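From: Savita Maurya
To: arms-at-home list
Date: May 22, 2024
Subject: Re: [arms] Marker drifts on long lines

Ramesh Yadav wrote:
> I have my two arms bolted down and the right one will draw squares and
> circles fine. As soon as I give it a full line of text, the baseline
> climbs as it goes right, and by the last word the marker is barely
> touching. Same file, same speed. Is this calibration or is my bench
> just not flat? Also, does anyone hold the board with the other arm or
> do you tape it?
>
> Ramesh

Ramesh,

Could be both. I had the same thing in March and spent two evenings on the software before I put a straightedge across the table. Mine dipped 2 mm toward the right wall. Check that first.

After that, look at the elbow. With the arm stretched out, any slop in that joint shows up at the pen, and short shapes close to the base will hide it. I tightened the elbow screws and redid the zero pose with the arm reaching far out. That took care of most of the climb.

The rest was my board not sitting square. I quit trying to line it up by hand. I touch the marker to three corners, save the points, and let the script work out the plane and the angle. The board can lie at a slant and the text still follows it.

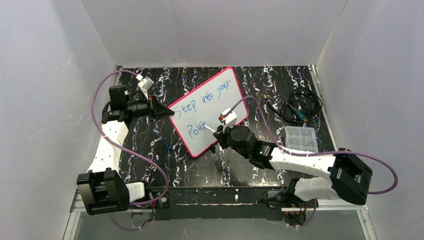
2 min read

The text I use for testing is "Step into your Power" over two lines. Geeta picked it and I never changed it. The capital P is a good check, since the bowl has to close up on the stem. If yours stays open, turn the speed down before you touch anything else. I run at 40 percent for letters and go back up for moves in the air.

On pen pressure, I don't try to control it. I set the target 1 mm below the surface and let the gripper fingers give a little. Fresh marker tips skip less than old ones.

On holding the board, I tried tape and it left gum on the table. You can park the left arm by a corner as a stop, but I would not press down with it – the plastic rim on mine bends and then the plane is off again.

One more thing, tie the cables to the links with some slack at each joint. Mine was too short at the wrist and pulled the last few letters up, which looks a lot like your problem.

I can send the corner script if you want it. It's 10 lines plus the math, and the comments are poor.

Savita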